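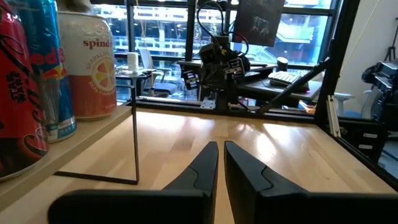 I've been wanting to write this up since June, when the first arm at Hirneck stopped being a thing we gave tours of and became a thing we work next to. I love it. I didn't expect to, and I was one of the loud ones at the meeting!

My old job was sorting and restocking by hand, can after can, up to 2000 pieces on a bad shift. My wrists knew the number before I did. Now I spend most mornings at the cell, teaching picks, checking the grip and looking at the ones it got wrong. A can of sparkling water and a can of energy drink seem like the same object until you try to explain them to a pair of black fingers (different heights, different shine, different everything once the sun comes in).

Yesterday we ran 721 picks before lunch and I had to step in for 11. When we started I was stepping in so often I didn't bother sitting down.

Has it changed the place? Sure. The floor is quieter, and a few of us miss the radio arguments. Pay grades took way too long to catch up with the new work, and the night crew is still waiting on their training, so I'm not going to tell you everybody's thrilled. But the people who know how stuff gets handled are the ones teaching it, and our supervisor finally asks us before moving a shelf.

Next up is the Zotov line, with bags instead of cans. Bags! They slump and they slide and I have so many ideas already. I'll post again once we've got the first batch through.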